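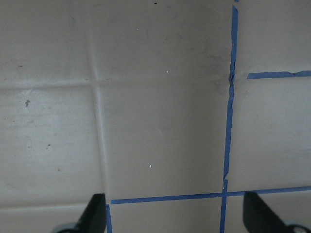
Regrouting: rake it all out or go over the top?
Posted in: Kitchens & Bathrooms

mudlark_ken
Bathroom in our place at Cladovach was tiled by the previous owner, a man of great confidence. Grout is going in patches along the bath and has turned the colour of weak tea everywhere else. Wife wants it sorted by December because her mother is coming and her mother notices grout.

Do I have to rake out every line, or can I skim new stuff over the old? I've done one row by hand with a rake and it took me the whole of Sunday afternoon and most of my goodwill.

Ondberg_Olive
Rake it out. All of it. Going over the top looks lovely for a fortnight and then comes away in strips like sunburn. Ask me how I know.

sutrisno_lau
Depends how deep the old stuff sits. If it's worn down a couple of millimetres below the face of the tile, new grout has something to hold on to. If it's flush, you're icing a cake. I did our utility room over the top and it's still there, though I'll admit the utility room doesn't get showered in.

Ondberg_Olive
"It works as long as you keep it away from water" isn't much of a reference for bathroom grout, Sutrisno.

sutrisno_lau
I said it depends.

Pelham
Get a quote first. We had a firm round, Domański, and they wanted 2940 for the bathroom, which included retiling the bit behind the loo that no human being has ever seen. I bought a multi-tool for 80 instead and did it myself. I now own a multi-tool and have a slight chip in eleven tiles.

mudlark_ken
2940 what, pebbles? I could sell the bath.

Which blade did you use on the multi-tool? I'm more worried about the chips than the price.

Pelham
Carbide one, the half-moon shape. Start in the middle of the line and work outwards, go slow, and stop when you get cross. I didn't do the last part.

Ásdís Mikkelsen
I do this for a living, for my sins. Rake out to two thirds of the tile depth, hoover it, wipe it, let it dry overnight, then grout. Along the bath itself don't use grout at all. That joint moves every time somebody gets in, so it wants silicone. Fill the bath before you seal it and leave it full until the silicone has gone off. Half the cracked grout I get called to is in that one joint. 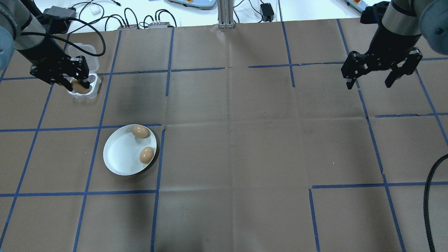
And mix less than you think you need. People make up a whole bucket, get two rows in and then find they've got a bucket-shaped ornament. A washing-up bowl's worth at a time is plenty.

mudlark_ken
That explains the bath edge, thank you. It's grout all the way round, naturally. He also grouted round the light switch.

Will start again from the top at the weekend. Colour-wise she likes white and I like anything that isn't white.

Ondberg_Olive
Grey. White is how you got to weak tea.

sutrisno_lau
White's fine if you seal it and open a window now and then.

Ondberg_Olive
Do you open the window, Sutrisno?

sutrisno_lau
There isn't one in the utility room.

Pelham
There's a grout at the Erkano shop called Winter Stone that is just grey with a better agent. I used it and I've no complaints, except that it goes on nearly black and you spend the evening thinking you've ruined your house. Dries much lighter.

Ásdís Mikkelsen
Do a test bit behind the door first and leave it a couple of days before you judge the colour. And don't scrub the haze off with a soaking sponge, wring it out properly or you'll wash the colour out of the joints.

mudlark_ken
Winter Stone it is. Will tell her it's a kind of white.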